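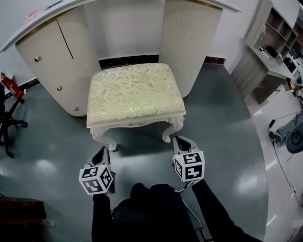 The stool, pale cream floral seat, where it lives at the moment.

Can I reupholster a seat without wrecking the carved part?

Posted in Furniture & Fabric by pondora_belle

I bought this stool from an estate clearance for $19, a price I now understand. The seat fabric is fine to look at but it smells like a cigar lounge. I want to change the fabric and keep the white carved apron and the curvy legs as they are. My sister says to take the seat off first. My neighbor says to tape off the wood and staple over the old stuff. They are both very sure of themselves and neither has ever done it. Also, how much fabric do I buy? The shop only sells whole yards and the man there sighs.

Alcides Tavares
1,016 posts

Your sister wins. Flip it over and look for screws up through the frame. On a lot of stools like this the pad is a separate board and drops out once they're undone. If there are no screws, it's probably tacked straight to the rail and you'll be working along the edge with a tack lifter and a bad attitude.

Don't staple over smelly fabric. You'll have a new cover that smells like a cigar lounge by Thursday. Strip it to the board, throw out the foam too, and air the board outside for a few days. If it still stinks, a coat of shellac will seal it in.

Keep the old cover in one piece and use it as your pattern. Measure it, add a couple of inches all around for pulling, and buy that. One yard usually does a stool. If your fabric has a big print, buy 2 and let the man sigh. Staple the middle of each side first, then work toward the corners.

skundora

just spray it with vodka. worked on my couch

bilgin_b

Vodka is okay for a light smell, but it won't get through old foam. I agree with Alcides on everything except the shellac. I'd cut a new plywood board using the old one as a template. Mine took 19 minutes with a jigsaw, plus an evening looking for the jigsaw.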